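4 家庭存放条件下针织衫的折痕形成与回复

4.1 问题界定

前一节给出的悬挂试验结果表明，纬平针结构的针织衫在自重作用下的伸长主要集中在肩线以下至腋点之间的区域，且伸长在存放初期增长最快。折叠存放可以避免自重伸长，但会引入另一类变形，即折线处的弯曲残余变形，以下简称折痕。折痕对成衣外观的影响在机织物中研究较多，评级方法成熟，针织物方面的资料则比较零散，已有文献多以小尺寸试样在标准压力下加压后测量回复角，加压时间通常不超过一个工作日。家庭存放与此差别较大：压力低，时间长，温湿度随季节变化，折叠层数由使用者的习惯决定，同一件衣物每次折叠的位置也不完全重合。

本节处理三个问题。第一，低压力长时间条件下折痕的残余量与短时高压条件下的结果能否换算。第二，折叠方式（折线位置、层数、折线方向相对于线圈纵行的取向）对残余量的影响有多大。第三，取出之后静置与轻度加湿两种处理对残余量的消除效果有何差别。第一个问题关系到实验室方法能否用于预测家庭条件下的表现，因此放在最前面讨论。

需要说明的是，本节所称折痕不包括因洗后未充分展平即干燥而形成的皱痕。后者在纤维含水率由高到低的过程中定型，机理与干态下的应力松弛有区别，残余量也大得多，第5节另行讨论。进入本节试验的衣物在折叠之前均已平铺调湿，表面没有肉眼可辨的旧折痕；有旧折痕的衣物经蒸汽处理后重新调湿，仍不能消除的予以剔除。

4.2 试样

试样共152件成衣，全部为长袖套头款，由Kandpal针织厂按统一版型编织，纱线分为三类：精梳羊毛、羊毛与锦纶混纺、腈纶。组织以纬平针为主，下摆与袖口为罗纹。之所以采用成衣，是考虑到裁剪试样丢失了两个在家庭存放中起作用的因素：一是侧缝与袖窿缝对折线位置的约束，二是上层衣片对下层折线施加的不均匀压力。Prajapati在早期工作中用裁剪试样得到的回复角离散度较小，但他本人也指出，把结果推广到成衣时低估了折线端部的残余变形。

每一类纱线内又按横密分为疏、中、密三档。疏档的线圈长度较大，织物手感松软，弯曲刚度低；密档的线圈相互挤压明显，弯曲时纱线之间的摩擦占总阻力的比例较高。线圈长度以拆散法测定，每件衣物在后身下部取样，取样部位避开折线。取样会破坏衣物，因此拆散测定安排在全部折痕测量结束之后进行，其结果只用于分档核对，未参与试验设计阶段的分组。核对后有少量衣物的档别与出厂标注不符，分析时以实测档别为准。

所有衣物在试验开始前经一次温和水洗，平铺干燥，以消除编织与后整理过程中残留的张力。水洗前后的尺寸变化在第3节中已经报告。本节不再对未水洗的衣物作比较，原因是未水洗衣物在存放过程中同时发生松弛收缩，折线两侧的尺寸变化不一致，折痕深度的基准面难以确定。

4.3 折叠方式

折叠方式按使用者问卷中出现频率较高的做法归并为三种，记为甲、乙、丙。

甲式先将两袖向后身折入，再沿衣长方向对折一次，形成一条横向主折线，走向与线圈横列平行。乙式在甲式的基础上再对折一次，形成两条平行的横向折线，外层折线处包含的织物层数为甲式的两倍。丙式先沿前身中线纵向对折，再横向对折，主折线中有一条与线圈纵行平行，在两条折线交汇处形成局部的双向弯曲。

三种方式中，袖子的位置对结果有不可忽略的影响。袖子折入后身之后，袖片的厚度使主折线中段的曲率半径增大，两端则相对较小。若袖片折得偏高，主折线下方没有袖片支撑，曲率沿折线分布较为均匀；若袖片垂到主折线以下，折线处的层数会突然增加，卸载后在袖片边缘位置出现一道较浅的次级压痕。为了控制这一因素，操作规程规定袖口端距主折线的距离由一块硬纸板确定，纸板在折叠完成后抽出。

操作人员之间的差异用重复折叠试验评估。Sachdeva与Arthur分别对同一组衣物作独立折叠，间隔一次完整的调湿，以折线中点到领口后中的距离作为位置指标。两人的位置偏差在甲式中最小，在丙式中最大，丙式的偏差主要来自第一次纵向对折时前后身的错位。错位使得领口处两层的边缘不重合，第二次对折之后这一偏差被放大。后续试验中丙式全部由同一人完成。

折叠时的手部张力也作了考察。操作者习惯在放下衣片之前轻轻拉平，这一动作会在衣长方向引入少量伸长，而这部分伸长在折叠后被层间摩擦锁住。对密档试样，锁住的伸长很小，可以忽略；对疏档试样，则会使折线外侧的线圈在加载之前已处于拉伸状态，测得的残余量偏高。规程因此要求先将衣片完全放平，静置一分钟，再作下一次折叠。

4.4 加载与环境

加载采用平板法。平板面积大于折叠后衣物的投影面积，板重与附加砝码合计，使衣物上表面的名义压力为200 Pa或1000 Pa。低压水平对应于抽屉中一件衣物上方叠放少量同类衣物的情形，高压水平对应于收纳箱底层。名义压力按投影面积计算，未考虑衣物厚度不均造成的局部集中。用薄膜压敏传感器所作的核查显示，袖片重叠区的局部压力明显高于名义值，而折线外缘附近由于织物拱起，压力反而低于名义值。由此可见，折线本身所受的约束主要来自相邻区域的间接牵制，直接压在折线上的载荷很小。这一点与裁剪试样在夹具中的受力状态有实质差别。

对照组使用Hirner式折叠夹具，试样为裁剪条，加载时间为一小时，其余条件同既有标准方法。对照组的目的在于与文献数据衔接，并检验第一个问题中提出的换算关系。

存放期统一为60天。存放容器为Dillby型敞口浅箱，内衬不染色棉布，箱体之间留有空隙以保证空气流通。存放室的温度与相对湿度不作主动控制，由记录仪连续记录，传感器放在箱体之间的空隙里，另有一支细探头置于折叠衣物的两层之间。试验从12月开始，室内供暖使空气偏干，层间探头记录的湿度变化幅度小于箱外，相位也有滞后，滞后时间以羊毛组最长，腈纶组最短，与两类纤维吸湿能力的差别一致。

湿度变化的历史对折痕的影响通过一个辅助试验单独考察。取密档羊毛试样分成两组，一组置于恒湿柜，另一组在高低两个湿度水平之间按昼夜周期切换，其余条件相同。切换组的残余量大于恒湿组，即使两组的平均湿度相等也是如此。这种现象在木材与纸张的蠕变研究中早有报道，通常称为机械吸湿效应。羊毛纤维在吸湿与放湿的过渡阶段，分子间氢键不断断开并重新形成，应力松弛因而加快。对于家庭存放而言，这意味着单用平均湿度描述环境是不够的，至少还应给出日变化幅度。

4.5 测量方法

折痕的表征采用两个量。一是折痕残余高度，定义为卸载展开后折线处织物表面相对于两侧基准面的最大隆起，由Testico激光轮廓仪沿垂直于折线的方向扫描得到。二是折痕残余角，定义为折线两侧织物在基准区与折线之间的拟合直线所夹锐角的补角。前者对外观更为敏感，后者便于与文献中的回复角比较。

针织物表面本身起伏较大，线圈的弧形部分使轮廓信号带有周期性成分，其幅值在疏档试样中可与折痕高度相当。处理时先沿折线方向对多条扫描线取平均，再以宽度等于四个线圈横列高度的窗口作移动平均。窗口宽度的选择是一个折中：过窄则线圈起伏残留，过宽则折痕峰值被削低。对已知形状的标准件所作的检验表明，采用上述窗口时峰值的系统性降低对各档试样基本相同，不影响组间比较，但绝对值不宜直接与其他仪器的结果对照。

毛羽是另一个误差来源。激光在毛羽较长的表面上发生散射，使测得的表面位置偏高。由于折线处与基准区的毛羽状况相近，这一偏差在求差值时大部分抵消。起绒处理过的试样例外，其折线处毛羽在存放中被压倒，基准区则保持直立，两者的偏差不能抵消。本研究的试样均未经起绒处理。

测量时机对结果影响很大。卸载后的最初几分钟内织物回复迅速，此后逐渐减慢。展开动作本身也会扰动折线，操作时应托住折叠体两端缓慢展平，不得抖动。首次扫描安排在卸载后五分钟，之后按对数等间隔安排后续扫描，直至残余高度在相邻两次之间的变化小于仪器重复性为止。重复性由同一试样不移动位置连续扫描得到，另有一组数据在每次扫描之间将试样取下再放回，后者的离散度更大，本节报告的误差范围以后者为准。

主观评级由五名评级员在漫射光与侧光两种照明下进行。Pakzad设计的评级样照分为五档，以密档羊毛试样制作。评级员反映该样照用于疏档试样时难以对应，原因是疏档表面的阴影花纹掩盖了浅折痕。为此另制作了一套疏档样照，两套样照之间的对应关系由中档试样的双重评级确定。

4.6 结果

4.6.1 短时高压与长时低压的换算

若干文献假定残余变形与加载时间的对数成线性关系，并据此将短时试验外推到更长时间。对照组的数据在一小时之内符合这一关系，外推至存放期末，则对三类纱线给出不同方向的偏差：羊毛组的外推值低于实测值，腈纶组略高于实测值，混纺组介于两者之间。羊毛组的偏差可以用湿度历史解释，恒湿辅助试验中偏差显著减小，但没有完全消失。腈纶组的偏差方向相反，其吸湿性很低，湿度历史的影响可以忽略，偏高的外推值更可能来自夹具条件下折线曲率过大。夹具将试样压成接近零半径的折线，成衣中的折线则由多层织物自然拱起，曲率半径至少相当于织物厚度的数倍，外侧纱线的弯曲应变因此小得多。

Landeg曾建议用弯曲应变对时间轴作平移，将不同曲率下的残余量归并到一条主曲线上。按这一做法处理本研究的数据，腈纶组的归并效果良好，羊毛组则需要再引入一个与湿度变化幅度有关的平移因子。由于存放室湿度未作主动控制，这一因子只能由辅助试验估计，其适用范围有限。因此，对第一个问题的回答是有条件的：吸湿性低的纤维可以由短时试验换算，吸湿性高的纤维在未知湿度历史的情况下不能换算。

4.6.2 压力水平的影响

压力由低水平升至高水平，残余高度在各组中均有增加，但增幅远小于压力本身的增幅。密档试样的增幅最小。其原因与前述压力分布有关：平板压力增大时，首先被压缩的是袖片重叠区和衣片中部，折线外缘的曲率只在中部厚度减小之后才跟随变化；密档织物的压缩量小，折线曲率随压力的变化也小。疏档织物在高压水平下中部厚度明显减小，折线随之变尖，残余高度的增加较为可观。

评级结果与仪器结果的趋势一致，但分辨力较低。在低压水平下，评级员对甲式与乙式的内层折线给出的等级没有显著差别，仪器则能够区分。侧光条件下的评级比漫射光条件下平均低半级到一级，两种照明之间的差别随折痕深度增加而减小。

4.6.3 折线方向与层数

与线圈纵行平行的折线，其残余高度普遍低于与线圈横列平行的折线。纬平针织物在两个方向上的弯曲刚度不同，沿横列方向弯曲时，线圈的针编弧与沉降弧可以通过转动承担一部分变形，纱线本身的弯曲应变较小。沿纵行方向弯曲时，线圈圈柱直接受弯，卸载后残余较大。丙式的纵向主折线因此具有优势，但其交汇处的双向弯曲抵消了部分好处。交汇处形成的局部凸起在漫射光下即可辨认，评级员多次将其记为独立的缺陷。

乙式外层折线包含的层数多，最外层的曲率半径大，残余高度小；最内层的曲率半径小，残余高度大。同一条折线上内外层的差别有时超过甲式与乙式之间的差别。报告折痕数据时若不注明所测的是哪一层，结果之间缺乏可比性。甲式折叠在家用床面上进行到中途的状态可参见图4，衣身上部已翻折到自身之上，折边呈圆弧状，没有形成尖锐的折线。这种圆弧形的折边在各档试样中均可观察到，密档尤其明显，它是折线曲率半径大于夹具试样的直接原因。
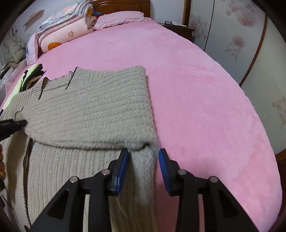
折边的曲率半径由侧面轮廓拟合得到，拟合时取折边最外侧的一段弧，不包括与平面段相接的过渡区。曲率半径与单层厚度之比在同一档内近似为常数，随层数增加而增大。将残余高度对这一比值作图，三种折叠方式的数据落在同一条递减曲线附近，纵向折线的数据单独形成一条较低的曲线。由此可以认为，折叠方式对残余量的影响大部分是通过曲率半径实现的，方向的影响作为独立因素叠加其上，两者的交互作用在本研究的误差范围内未能检出。

下摆罗纹处的情况需要单独说明。罗纹在横向有较强的收缩倾向，折叠后下摆部位的宽度小于衣身，乙式中下摆与衣身上部相叠时，罗纹边缘会在对面的衣片上留下一条浅压痕。这条压痕没有弯曲成分，完全由局部压缩引起，卸载后回复较快，多数试样在一昼夜之内即不可辨认。高压水平下的疏档试样例外，其压痕在末次扫描时仍可测得。

4.6.4 卸载后的回复

静置回复曲线在半对数坐标上呈两段。前段斜率较大，对应于纱线弹性弯曲的恢复以及层间摩擦约束的解除；后段斜率较小，由纤维的黏弹性回复控制。两段的转折时间在三类纱线之间差别不大，后段斜率则以羊毛组最大，腈纶组最小。羊毛组的起始残余量虽高，末次扫描时与混纺组已无显著差别。腈纶组的起始残余量低，但回复很慢，末次扫描时在三组中反而居于最高。

轻度加湿处理的做法是将展平的衣物移入高湿度柜中放置一夜，再移回标准大气调湿，全程不施加张力。处理后羊毛组的残余高度降到仪器重复性的水平，混纺组略高，腈纶组几乎没有变化。对腈纶组改用低温蒸汽，残余高度明显下降，但部分疏档试样出现轻微的尺寸伸长，表面光泽也有改变。蒸汽处理的温度窗口较窄，不作为一般建议提出。

加湿之后若立即重新折叠，新折线处的残余量会显著高于首次折叠。这与纤维在较高含水率下的松弛较快有关，也与加湿后织物弯曲刚度下降、折边变尖有关。两种作用在现有数据中无法分离。就使用而言，加湿处理之后应充分平铺调湿方可再次收纳，所需时间对羊毛衣物以隔夜为宜。

4.6.5 重复折叠

一部分试样在首个存放期结束后重新折叠并继续存放，其中一半的折线与前次重合，另一半错开一个掌宽的距离。重合组的残余高度高于错开组，差别在羊毛组中最小，在腈纶组中最大，与前述回复速率的次序相符。重合组折线处还观察到轻微的起毛，起毛位置在折边最外侧，推测与存取过程中相邻衣物的摩擦有关。由于每件衣物的存取次数没有记录，这一推测未作定量检验。

错开折线的做法在实际使用中并不需要刻意执行。问卷中多数受访者并不使用折叠板，折线位置自然分散，分散程度已超过错开组所设的距离。使用硬质折叠板的受访者折线位置较为集中，其衣物的情形更接近重合组。

4.7 讨论

已有的夹具法在评价针织物折痕时存在两方面的局限。其一是折线曲率过大，使结果主要反映纱线在大应变下的行为；其二是加载时间短且湿度恒定，排除了机械吸湿效应。对低吸湿纤维，前一局限可以通过应变平移加以修正。对羊毛一类的纤维，后一局限没有简单的修正办法，只能在试验中引入受控的湿度循环。在夹具中垫入与试样同料的衬层，可以使折线半径接近成衣中的数值，这一改动成本很低。我们用密档试样作了初步比较，加衬层后的残余量与甲式成衣内层折线的结果相近，疏档试样的符合程度稍差，可能与衬层在夹具中的横向滑移有关。

本研究的试样只包含一种版型。开衫、高领以及带有立体花纹的款式在折叠时厚度分布不同，上述曲率半径与残余量的关系是否仍然成立有待验证。绞花组织尤其值得注意，绞花隆起处的局部厚度是平针部分的数倍，折线穿过绞花时曲率沿折线剧烈变化，单一的残余高度可能不足以描述外观。另一个未处理的因素是衣物上的残留整理剂。柔软剂降低纱线之间的摩擦，既减小弯曲阻力，也减小卸载后的摩擦滞后，对残余量的净影响方向难以预先判断。试样在水洗时未加柔软剂，而家庭洗涤中使用柔软剂的情况相当普遍。

存放室湿度的记录只覆盖供暖期。在潮湿季节，层间湿度的平均值较高，日变化幅度可能较小，两者对羊毛组残余量的作用方向相反。仅凭现有数据不能外推到全年，后续试验将在夏季重复低压水平的甲式与丙式两组，其余各组视结果再定。

4.8 数据处理的补充说明

残余高度的组间比较采用混合效应模型，以纱线类别、密度档、压力水平和折叠方式为固定效应，以单件衣物为随机效应。同一件衣物上有多条折线时，折线嵌套于衣物之内。残差在取对数后近似正态，文中所称显著均指对数尺度上的检验结果。评级数据为有序变量，用累积逻辑模型处理，评级员作为随机效应纳入，评级员之间的差异在疏档试样中大于密档试样。

缺失数据来自两个方面：少数衣物在存放期间被移动，折线位置无法确认；另有个别扫描因试样表面有线头突出而作废。前者整件剔除，后者仅剔除受影响的扫描线。剔除前后各主效应的方向与显著性没有改变，丙式与密度档之间的一项交互作用由显著变为不显著，因此正文未予讨论。原始轮廓数据与评级记录按试样编号存档，移动平均之前的曲线也一并保留，以便采用其他窗口宽度重新计算。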